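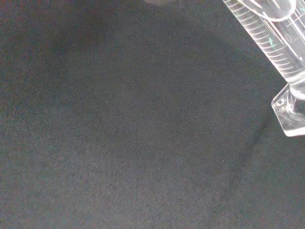
Dust in a small museum is a record of the people who come through the door, and we find it a wonderfully rich one. Most of what settles indoors on a shelf or a plinth arrives on coats, shoes and hair, with a smaller share blown in from the street, and the balance between these sources shifts with the season and with the way visitors are led through the rooms. Earlier work has mostly dealt with large galleries that have filtered air. The four houses in our study, at Sotthorpe, Natdale, Venter and Zamcombe, have opening windows, old floorboards and in two cases a working fireplace, so we expected a much livelier picture, and we got one! Staff at all four had long told us that the pale cases "never get dirty" while the dark ones need constant brushing. Much of this comes down to contrast. On a charcoal-grey cloth with a matte, slightly fuzzy face (Figure 2), even a few scattered flecks of lint stand out as pale points, and the eye goes straight to them. The same flecks on cream linen would pass unseen for weeks. Complaints about dust are therefore a poor guide to how much has fallen, and we set them aside when choosing where to sample.

We placed 28 sticky traps in each house, at knee, waist and head height, and left them out until 22nd February. Traps near a door were set at least one stride back from the swing, to keep out the grit that a door sweeps along the floor. Loose dust was also brushed from the tops of cases into paper envelopes and weighed. Natdale had the busiest day of the whole study, with 486 visitors for a lantern evening, and the traps along its staircase filled so quickly that three had to be changed early.

The clearest result is the effect of distance. Fibre counts fell steeply over the first few steps from the visitor path and then levelled off, and this held in all four houses in spite of their very different plans. At Venter, where a rope keeps people well away from the costume display, the traps behind the rope caught mostly fine mineral dust and hardly any coloured fibre. At Zamcombe the path runs right beside the open toy shelves, and there we found red, green and blue fibres in quantity, most of them from knitwear. We were delighted to see how neatly the colours followed the winter fashion in scarves.

Folds deserve a mention too. Cloth linings are seldom perfectly flat, and a soft crease gives two gently different planes that take the light differently, with one side looking a touch darker than the other (Figure 3). A visual dust score taken across such a line can change by a full grade, so our scorers worked on one side of a fold only.

Figure 3. Dark grey cloth with a faint diagonal crease; lower part of a clear glass graduated cylinder at upper right.

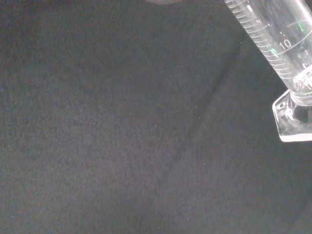 3.2 Height above the floor

Traps at knee height caught the most material in every house, and the heaviest grains were found almost entirely there. Head-height traps held fine fibres and little else. Sotthorpe was the pleasant surprise, with low counts at all three heights, and we look at its thick entrance matting in the next section.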